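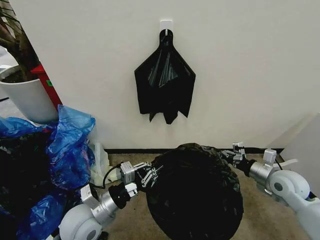
Tuduver Sketching Set: My Review After a Summer of Drawing

Posted in June by Blažena Mikuš

Search this site Go

I have bought a lot of pencils in my life, and most of them end up in a mug on the windowsill. The Tuduver set has stayed in my bag, and I want to tell you why (with a couple of grumbles, so you know I paid for it myself).

You get 27 pieces in a canvas roll: graphite from 4H to 8B, some charcoal, two erasers, a sharpener and a blending stump. I skipped straight to the 6B, made one fat dark line across a page and grinned like a kid. It's so smooth! The lead goes down black without that greasy shine you get from cheap soft pencils, and it didn't snap once, even after I dropped the roll on the bus to Trostville.

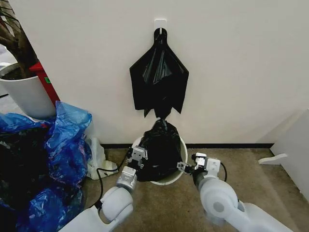 Black against off-white, with plenty of creases.

The hard pencils are good too, just less exciting. I use the 2H for placing things and then hardly see it again. My one real complaint about the range is the jump between the 2B and the 4B. There is no 3B, and I love a 3B. I've been borrowing one from an old Vondráček tin and it matches well enough.

Charcoal next. The set has 6 sticks, and I broke two of them on the first evening, which I think was my heavy hand. They make a lovely soft gray if you drag them on their side, and the kneaded eraser lifts them right back out for highlights. I did a whole page of folded towels that way and lost track of time until 11 p.m. 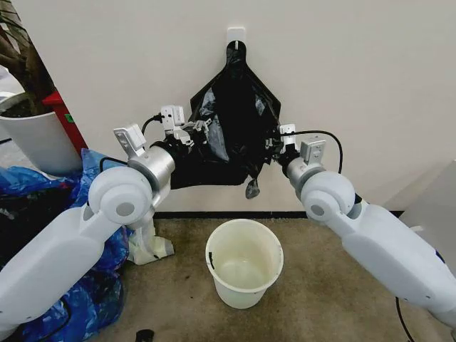 Marcy wrote in to say the sharpener chewed up her 8B and she went back to a craft knife after a week. I believe her. Mine does fine on anything up to a 4B, but the softest ones come out with a ragged collar of wood, and I've started using a knife for those as well. A better sharpener would fix the only part of this set that feels cheap.

The canvas roll is sturdy and the ties are long enough to wrap twice. The pockets are a bit tight at first, so push the pencils in blunt end down or you'll poke holes in the lining (I did).

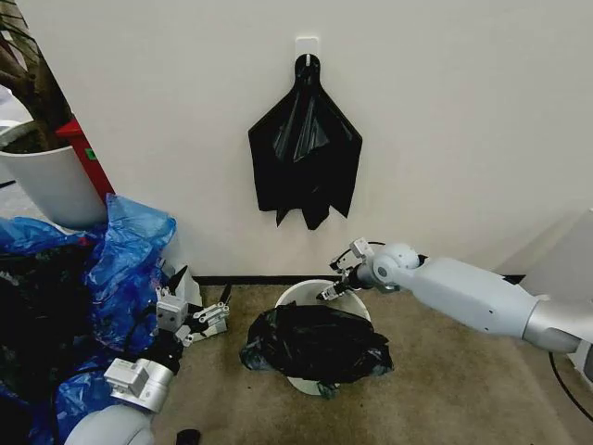 On paper choice, these like a little tooth. On smooth printer paper the charcoal just skates around. I've had the best results in the rough pad they sell at the art store in Brundville, and the softer pencils look gorgeous on gray paper with a touch of white chalk.

Would I buy it again? Yes, and I've already ordered a second 6B on its own, as mine is down to a stub.

2,453 views

Contact | Copyright Blažena Mikuš | Back to top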